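Notes from the Larkville Singles Circle
2019-06-03

Hello again, dear readers, and thank you for all the kind messages after the spring mixer. I did mean to answer every one of them and I am still working my way down the pile, so if you wrote to me and have heard nothing yet, please be patient a little longer. Your note is in there somewhere, and I will get to it with a cup of tea beside me.

What I wanted to talk about this month is the first meeting, the one that comes after all the typing. So many of you have told me that the messages go beautifully for weeks and then the evening itself falls flat, and you come home wondering what on earth you did wrong. I have had my share of those evenings (the one at the bowling alley still makes me wince) and I have come to think that most of them were too long, too expensive and planned too far ahead.

When I first put my profile up on one of the big sites, I treated every first date like a holiday dinner. I booked a table, I ironed things, I told my sister. By the time I sat down I had been looking forward to it for so many days that no living person could have matched the one I had made up in my head. These days I suggest a coffee, within the week if we can both manage it, and I say right at the start that I have an hour. If the hour goes well we can always stay, and it is a lovely thing to hear someone ask whether you really have to leave.

Lanmont has a good many places that suit this sort of meeting. The Zieliński bakery on the corner by the post office is my own favorite, because the tables are small and the noise is just enough that you don't feel overheard. They close early on Sundays, so do check before you promise anybody a slice of the poppy seed cake. Over in Larkville the garden café behind the library is quieter, and you can take your cups out to the benches when the weather is kind.

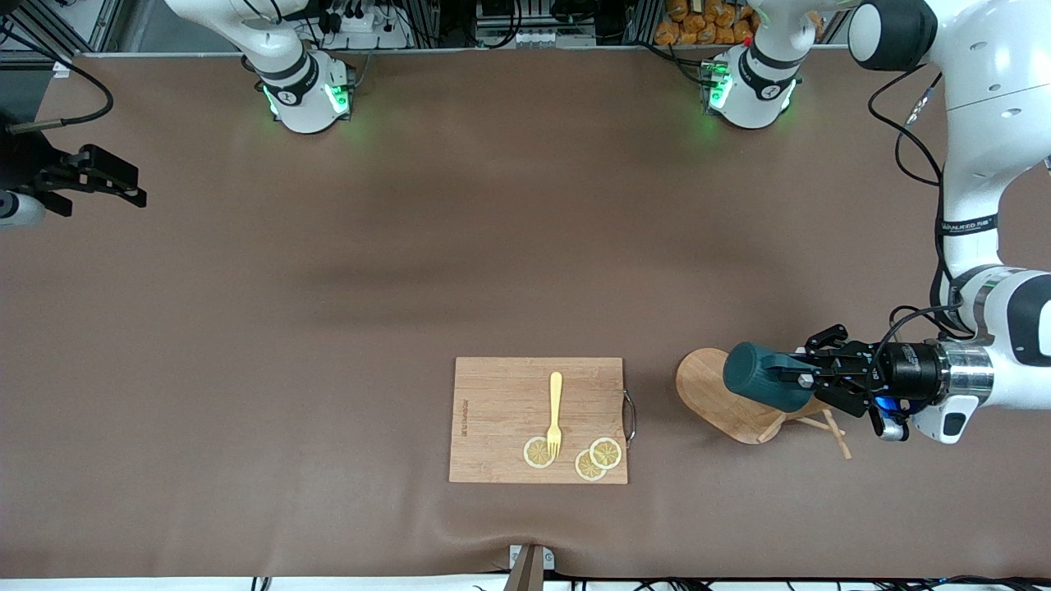 Then there is the matter of what to say, which worries people far more than it should. You have already been writing to each other, so you have a head start. Pick one thing from the messages that you were curious about and ask about that. It might be the dog, or the brother in the navy, or why they moved here in December of all months. I once spent a whole hour hearing about beekeeping and went home perfectly happy, even though we both knew by the end that we would not be meeting again. I still buy the honey.

Please do the sensible things too. Meet where there are other people, get there and back under your own steam, and let a friend know where you will be. Keep your home address to yourself for the time being. If someone you have never met asks you for money, for any reason at all and however sad the story, stop writing to them and report the profile. Several of you have asked me whether that is rude – it isn't, and you needn't explain yourself to them either.

A word on the day after. If you had a nice time, say so, and say it plainly. The old rule about waiting 2 days before you get in touch has caused more misery than any other piece of advice I know, and I would be glad to see the back of it. If you would prefer not to meet again, two kind sentences will do. I keep mine short and I thank them for the coffee.

Now for our own news. The mailing list has grown to 1588 names, and more than 300 of you filled in the survey about summer evenings, which quite took my breath away! The walking group was the clear winner, so we will be starting from the Lanmont footbridge as soon as the path is open again. The Iltano supper club is also back, with 59 places this time. It goes quickly, so put your name down early, and please mention any food you can't eat. You are welcome to come alone, as most people do, and the seating is shuffled before dessert so that you meet more than one end of the table.

Do write and tell me how your coffees go, the good ones and the dull ones alike.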